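Rernthorpe Counter Trial: simulated tabletop set, data card

Version note: August 2021 release. Replaces the July draft, which had the wrong episode total in the summary table.
Maintainer: Hazem Abdel Rahman
Status: in use for training and for shift planning at the Rernthorpe bakery counter

Summary

The set holds 1,123 simulated episodes of a single arm with a multi-fingered hand working at a bakery counter. It was made to support the planned change at the Rernthorpe site, where part of the plating and tray work on the morning shift is to be handed to a machine. The episodes were rendered in the Vanell simulator from layouts agreed with counter staff. No real footage is included.

The card is written for two groups of readers: the people who train and test the control policy, and the shift leads who need to know which parts of the job the policy has been prepared for. Sections on file layout can be skipped by the second group.

Contents

episodes/ - one folder per episode, with rendered frames, joint states and the task text
layouts/ - the starting positions of all objects, one file per layout
splits/ - lists of episode numbers for training, validation and test
notes/ - comments from counter staff, typed up from the review sessions
tools/ - scripts for loading, checking and replaying episodes

Of the 1,123 episodes, 1,000 are in the training split. The remaining 123 are divided between validation (48) and test (75). No layout appears in more than one split. If you make your own split, divide by layout and leave the episodes of a layout together, or the test figures will look better than they should.

Tasks

Each episode carries one short instruction in plain English. Three kinds of instruction are used: move a pastry from the board to a plate, move a pastry from the board to a tray, and return a pastry to the board. The wording was taken from what staff say to each other during service, so it varies. "Pop it on the plate" and "plate that one" both occur, and both refer to the first task. The loader keeps the wording as it was written and adds a separate task label.

An episode ends when the object is at rest on its target and the hand has let go, or when the time limit is reached. Both outcomes are kept. Check the outcome field before using an episode as a demonstration.
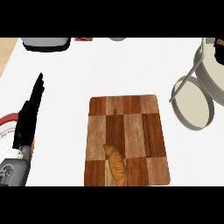 Layouts and objects

The croissant on the chequered board is one of the harder starting points in the set. It lies mostly lengthwise across the board, and the narrow ends give the fingers less to hold than the broad middle does. The hand starts well clear of the board, with bare table in between, so the approach has to be planned over a fair distance. The two-tiered stand on the far side of the board limits how wide the arm can swing once it has picked something up.

Layouts differ in the position and angle of the pastry, the board and the plate. Background items were added at the request of counter staff, who pointed out that the real worktop is never clear during service. They are fixed in place and cannot be knocked over in this version. Contact with them is still logged, in the contacts field, and should be treated as a fault when scoring.

Rendered frames have a black band along the top and bottom. The loader leaves these in by default. Set trim to true to remove them, and do the same at test time.

What changes on the shift

At present two people cover the counter from opening until the mid-morning break. One serves. The other moves stock from the racks, plates orders and refills the trays. Under the plan, the machine takes the plating and part of the refilling. The second person stays on the shift and takes over allergen checks, labelling and the telephone orders that are now handled between customers.

The following points were agreed before the set was built:

No posts are removed during the trial period.
The person at the counter can stop the arm at any time, and does not have to give a reason.
Stops are logged by time only. The log does not record who pressed the button.
Time spent clearing up after a failed pick counts as working time and is reported separately from service time.
Staff who do not wish to work next to the arm can be placed on another shift pattern without loss of hours.

The second and third points affect the data as well as the staff. A stop cannot be read as a failure by the policy, and the stop log cannot be used to rate a person. Anyone joining the log to the staff rota is outside the terms of use.

Staff comments from the review sessions are in notes/. The most frequent concern was pace: plating is done in short bursts between customers, and a slow arm that occupies the worktop may get in the way more than it helps. The simulator does not model this. It has no customers and no second pair of hands on the counter.

Known limits

Pastries are rigid in the simulator. Real ones flake and bend, and a grip force that holds in an episode may crush the product on the counter. The grip values should be set again on site.

Crumbs, icing sugar and grease are not modelled. Staff at Rernthorpe wipe down the board several times an hour - the set has no wiping task, and the arm should not be expected to share that work.

Shadows from people leaning over the counter are missing.

The small lettering on some printed items does not render clearly. Do not use the set for reading labels.

Related sets

Lavoie is a smaller set of 200 episodes on the same arm, limited to cups and saucers. The file layout is the same and the two can be loaded together. Prisberg covers rack unloading with a different hand. Its joint order does not match, and the conversion script in tools/ is untested on episodes recorded before July.

Checking a download

Run the check script in tools/ before training. It compares the episode count, the split lists and the length of each joint record against the rendered frames. A missing frame is reported as a warning and a missing joint record as an error. Episodes with errors should be left out until the folder has been downloaded again.

Faults in the data go to Hazem Abdel Rahman, with the episode number and the version of the loader. Questions about the shift plan go to the shift lead at Rernthorpe.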